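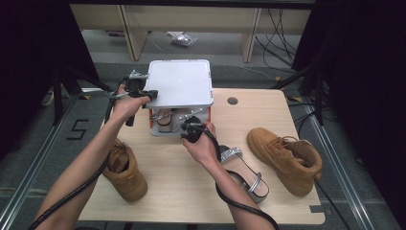
Robotics and Automation » Research Methods » Learning from Demonstration

Chapter 9
What a Demonstration Is Worth

Most results in this part of the book rest on a simple bargain. A person does a household job while holding a pair of instrumented grippers, the motion is recorded, and a policy is trained to do something similar with a robot's arms. The bargain is attractive for obvious reasons. Hand-held grippers cost less than a second robot, people learn to use them in an afternoon, and the person can work at a real table with real objects. By the end of this chapter you should be able to say what such a recording contains, and you should be slower to believe what is claimed for it.

Take shoe tidying, which we will use throughout. The layout is plain enough: a small two-level rack at the far side of a table, a pair of lace-up ankle boots, a pair of strappy heeled sandals, and somebody with a black gripper in each hand. One sandal is on the lower shelf with its heel toward the opening. The other is still out on the tabletop, and so are both boots, one near each side. A reader who glances at this will call it an easy task. A reader who has tried to train on it will ask a few questions first.

What does "tidy" mean? The Lakari protocol, which many of the exercises follow, counts a shoe as placed when it rests on the rack and stays there after the grippers let go. It says nothing about which way the heel faces or whether the pair ends up together. A policy can score well under that rule and still leave a shelf that any parent would tell a child to do again. The rule was chosen because it is easy to judge, and we have no quarrel with that as long as the paper says so. Many don't.

Who did the choosing? The person holding the grippers decides which shoe to take first, where to grip it and whether to steady the rack with the other hand. Those decisions are in the data, but the reasons for them are not. A demonstrator might take hold of a sandal by its strap out of habit, or to avoid a heel that slid the time before. The recording keeps the grip and loses the slide, unless the failed attempt was kept as well. In our experience it usually wasn't.

Then there is the matter of the hands. It is often said that hand-held grippers remove the gap between human and robot, since both use the same fingers. This is about half right. The fingers may match. The wrist behind them does not, nor does the forearm, and a person will happily reach around the front of a rack at an angle that a given arm can't manage. Cables matter too, and are seldom mentioned. When one runs back along each forearm, the demonstrator may learn small detours to keep it clear of the work, and a faithful learner will copy the detours.

The best-known result in this line is the Zunmont study, which trained on 552 demonstrations and reported success in up to 40 test trials in a row. We looked at that number for a long time. The trials used the same table, the same rack and the same 2 pairs of shoes as the training set. The starting positions were varied, but by the same people who had set them out for the recordings. None of this is dishonest, and the authors describe it fairly in their appendix. It does mean the headline tells you about those shoes on that table. When the Esteban group repeated the work with a taller rack, they got a much weaker result, and the two papers are still cited side by side as if they agreed.

We don't want to leave you with the idea that the method is empty. Two-handed jobs with soft, awkward objects were close to hopeless under older programming styles, and a sandal strap is a good deal harder to model than it is to pick up. Recorded demonstrations got the field moving on such jobs. Our complaint is with how the evidence is read – usually too fast, and usually by people who want a product at the end of it.

Section 9.1 sets out what a single recording holds, channel by channel. Section 9.2 deals with labelling and with the failed attempts that go missing. Section 9.3 works through the Trarkden test plan, which we think is the fairest one in use, though it has a weakness of its own in how it handles partial credit. Before going on, write down what you would accept as proof that a robot can put away shoes, and keep the page. You will need it for the first exercise.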